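Robotics Workshop, Unit 6: Sorting in Simulation
Course notes, revised 11/8/18
So-yul Myung

Read this before the session. I know what happens to handouts, so the part you can't do without is under "Before you press Run".

What you are doing

In Unit 5 you drove the simulated arm by hand and most of you knocked something over. In Unit 6 you write the program that knocks it over for you. The task is to find one named toy among a few other objects, pick it up, and put it in its tray. Everything happens in Histura, the simulator, until your run log is good enough to be let near the real arm in the Ulham lab.

You work in pairs. One of you types and the other reads the log aloud, and you swap at the break. Pairs in which one person types for the whole session are easy to spot in the test, where the other person can't find the menu.

The world file

Open the world called Graltov. It is named after last year's winning team, who asked for a prize and got this. Save a copy under your own pair's name before changing anything. If you save over the original, everybody in the room gets your version, including the bit where you turned gravity off to see what would happen.

The objects are loaded from a list, and each has a name, a size, a mass and a starting pose. A pose is a position plus an orientation. People remember the position. The orientation is three angles, and if you leave them at whatever they were, your toy will arrive in the world at whatever angle the last person found amusing. The physics then lets go of it and it settles wherever it likes, so always read the pose again after the settling time and work from that one.

Cameras

Histura lets you put a camera anywhere, which is a freedom you will regret. A camera has a pose too, plus a field of view and a resolution. We keep the resolution low so that the lab machines can cope with a full class. You will get used to blocky edges. The real camera isn't much better on a dull afternoon.

The commonest mistake in this unit is to place the camera by typing numbers until the toy shows up somewhere, and then stop. A toy being in view is not much of an achievement. Your detector needs to see enough of it to tell which way round it is, and the gripper needs to know where the rest of it has got to.

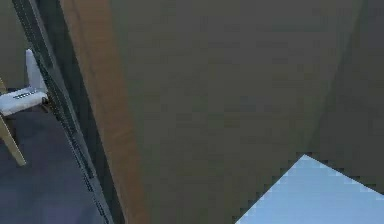 So before writing any detector code, look at what your camera gives you and ask three dull questions. How much of the view is taken up by one large thing that you aren't trying to pick up? Is your target whole, or does part of it run out of view? And could you, a person with years of experience of objects, say which way up it is? If you have to think about it, your detector has no chance. It has been alive since the start of the session.

To fix a bad view, move the camera back first and turn it second. Moving back nearly always helps. Turning it on the spot tends to swap one problem for another, and after a few goes you won't remember which way was up. Write down each pose that you try. A pair in March found a perfect view, closed the laptop and spent the next session looking for it.

Long thin toys are the awkward ones. The aeroplane is the worst of the set, with wings, a tail and a tube for a body, so it has several places that look grippable and fewer that are. Grip it across the body. If you close the fingers on a wing it will swing, and if you go for the tail it will swing more. In simulation this costs you a reset. On the real arm it costs you a walk to the other side of the lab.

The detector

Use the colour and shape detector from Unit 4. You may improve it, but get a run with the plain version first. It returns a box, a confidence score from 0 to 100, and an angle. Please note:

The score is how sure the detector is. It has nothing to do with how right it is. You know people like this.

Anything that scores under 80 should be ignored and looked at again from a second camera pose. Do not lower the limit to make the errors go away. The errors do go away, and then the arm picks up the table.

If the box touches the edge of the camera view, throw the result out whatever the score. The middle of half an object isn't the middle of the object, and the middle is where your gripper is going.

Pale toys are easily confused with pale backgrounds. Check the background colour setting before blaming the detector.

Before you press Run

1. Save your world file under your own name.
2. Check that units are millimetres throughout. Somebody will have used centimetres. Find out now whether it was you.
3. Set the approach height to 200. The arm comes in above the toy at this height and then goes straight down.
4. Set the speed to 40 for your first ten runs. You can be impressive later.
5. Open the log window and leave it open.
6. Save the camera view at the start of each run. You need these for the write-up, bad ones included.

When it goes wrong

The arm doesn't move. You have a pose that it can't reach. Histura says so in the log, in small grey letters, once.

The arm moves beautifully and closes on nothing. Nearly always a camera frame and world frame mix-up. Go back to the Unit 3 notes and do the conversion on paper. Yes, on paper.

The toy shoots off across the floor. The fingers have closed partly inside it and the physics is objecting. Open the gripper wider on approach and lower the closing force.

It works once and never again. Then it hasn't worked yet. Random starting poses are on by default and they stay on.

Write-up

Two sides at most, one per pair. Include your final camera pose, one view you rejected and why you rejected it, your success rate over the last set of runs, and a paragraph on the failure that you understood best. I give more marks for a failure well explained than for a success that just happened to somebody.

Hand it in through the Min page. Min doesn't accept files with spaces in their names and won't tell you so. It simply looks as if it is thinking.

Pairs with a clean log can book a slot on the real arm from the sheet by the lab door. Bring your own copy of the world file, and tie back long hair. The emergency stop is the red button, and whoever isn't typing keeps a hand near it.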